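Mito Tabletop Sorting Kit for School Clubs

Home > Education > Clubs and Competitions > Mito Tabletop Sorting Kit

Item no. 1254
Availability: in stock, shipped from our Drekport warehouse
Price: on request, club and school rate available
Page updated 3/13/24

Short description

The Mito kit is a complete set of exercises, mats, score sheets and software for clubs which already have a two-arm robot with hands, or which can use one at a partner school. The students teach the robot to pick up everyday things from a table and put them where they belong. It was prepared together with the teachers of the Harance after-school robotics club, and it is the same set which is used in the Slanina Cup, tabletop category.

The robot is not a part of the kit. Please read the section Compatibility before you order.

For whom is it

The kit is meant for students from 14 years. A group of four is the best size. One student is at the teaching controls, one watches the robot and keeps a hand near the stop button, one places the objects, and one writes the log. They change places after every round. With a smaller group it is also possible, but the person with the stop button must never have a second job.

Knowledge of programming is not necessary for the first half of the course. In the second half the students work with short scripts in Python, and we recommend that at least one person in the group has written a program before.

What is in the box

Student workbook, 4 pieces, spiral bound
Teacher book with solutions and time plan
Two table mats, washable, one plain and one with printed zones
Score sheets for training and for competition, 200 sheets
Set of position cards for the table
Three sorting trays which fit one in another
Stickers for marking of the floor and the table edge
USB stick with the Mito Recorder software and the sample recordings
Carrying bag with handle

The objects for sorting are not included. In the first version of the kit we delivered plastic cubes and cylinders, and the teachers told us that the students were bored with them after two meetings. Now the workbook has a list of kinds of things, and every club brings its own from home or from the shop: something soft, something that rolls, something light in a paper box, something with a strange shape. The club can change them as often as it wants. Please use only empty or well closed packages.

How the course goes

The course has twelve lessons of 90 minutes. The first two are without moving the robot. The students learn the names of the joints, the safe distance and the stop procedure, and they measure the table where they will work. After this they begin with one hand and one object, usually a sponge, which forgives a too strong grip.

In lessons three to five the group records its own demonstrations. One student guides the arms and the Mito Recorder saves the movement together with the camera picture. The students then look at the recording and cut off the parts where nothing happens. This work is slow and it is normal that the group finishes only a few good recordings in one meeting. The teacher book has a table with what to expect.

Lessons six and seven are about the grip. A carton must be held in another way than a round can, because a can rolls away when the finger touches it from the side. A soft toy changes its shape in the hand. The workbook asks the students to write down before each try where the fingers will touch the object, and to compare it with the recording later. Many groups want to skip the writing. We ask the teachers to insist on it.
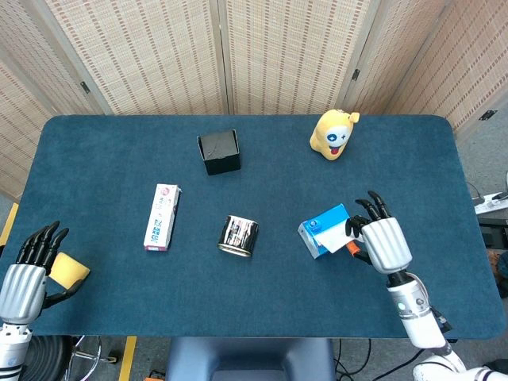 From lesson eight both hands are used together. It is the most difficult part of the course. When one hand already holds something, the other must reach its target without a collision, and the student at the controls has to think about two things at the same time. We recommend to make the speed lower in the settings and to raise it again only when the group has a full round without a touch between the arms.

The last lessons are preparation for a small competition inside the club, with the same rules as the Slanina Cup. If your club does not want to compete, the teacher book has a replacement project for these meetings, where the students change the order of sorting by a script.

Rules of the tabletop category (short version)

Each team gets the table with the objects already placed by the judge. The team may look at them for one minute and may not touch. Then the round begins and lasts six minutes.

An object laid in the right tray gives ten points. An object laid in the wrong tray gives two points. An object which falls on the floor takes away five points, and it is not put back. If an object is dropped on the table, the robot may take it again without penalty. When the stop button is pressed, the time continues, but there is no penalty for pressing it. We want that the students press it without fear.

The log of the team is also judged, for up to 20 points. A team with a fast robot and an empty log did not win any year until now.

The full rules are on the USB stick, and the changed version for this season will be sent to all registered clubs in April.

Compatibility

The Mito Recorder works with two-arm robots which give out joint positions over a network connection and which have one camera at the head or above the table. Hands with fingers and simple grippers are both supported. In the settings you choose the type of hand, left and right separately.

Computer: Windows 10 or newer, or Ubuntu 22.04
Memory: 16 GB recommended
Free disk space: 968 MB for the installation, more for the recordings
Network: cable connection recommended, wireless only for viewing
Table: height adjustable is practical, but it is not a condition

If you are not sure about your robot, write to us the type and the version of its software and we will check it before you pay. Please do not order first and ask later. The opened USB stick cannot be returned.

Preparing the room

Put the table where the students can stand on both sides, outside of the reach of the arms. Use the stickers to mark this line. The cables should go behind or under the table and be fixed before the meeting begins. A plain background behind the table helps the camera, and several clubs use a curtain or a folding screen. Avoid strong sun from the side, shiny objects are then hard for the software to find.

A mat or a table top with a soft, not shiny surface is better than a bare desk. The objects slide less and there are no reflections. If you use our mat, lay it flat one day before, because it comes rolled.

Maintenance and spare parts

The mats can be washed by hand in warm water with a little soap. Do not iron them. The trays can go to the dishwasher. Score sheets are sold also separately, and they can be copied inside your school without a fee. Workbooks may not be copied, please order an additional set for a second group.

Additional workbooks, set for one group
Additional score sheets
Replacement mat, plain
Replacement mat, with zones
Sorting tray, single piece

Questions from clubs

Can we borrow the kit before we buy it?
Yes, for three weeks. We have a limited number of loan kits and in the spring there is a waiting list. The club pays the postage back.

Can younger students take part?
They can place objects and keep the log when an adult is present. For the controls and the stop button we keep the limit of 14 years.

Our robot has only one arm. Does the kit make sense?
Lessons one to seven yes. For the rest you would need the one-arm supplement, which is still in preparation and has no date.

Do we need an internet connection during the meeting?
No. Only for updates of the Mito Recorder.

Is there a version in other languages?
The software can be switched to German and Czech. The workbooks are for the moment in English only.

May a team bring its own objects to the Slanina Cup?
For training in the break yes. In the rounds all teams work with the objects of the judge, and the list is not published before.

Ordering and delivery

Orders from schools are accepted with a stamped order form or by e-mail from the school address. We send the invoice with the goods. Delivery takes about five working days, longer for the islands. With an order of three or more kits to the same address we do not charge the postage.

Warranty on the mats, trays and bag is two years. Damages from transport please report to us within three days, with a photo of the package.

Related items

Slanina Cup registration pack
Mito Recorder, additional license
Floor marking stickers, large set
Teacher training in Drekport, one day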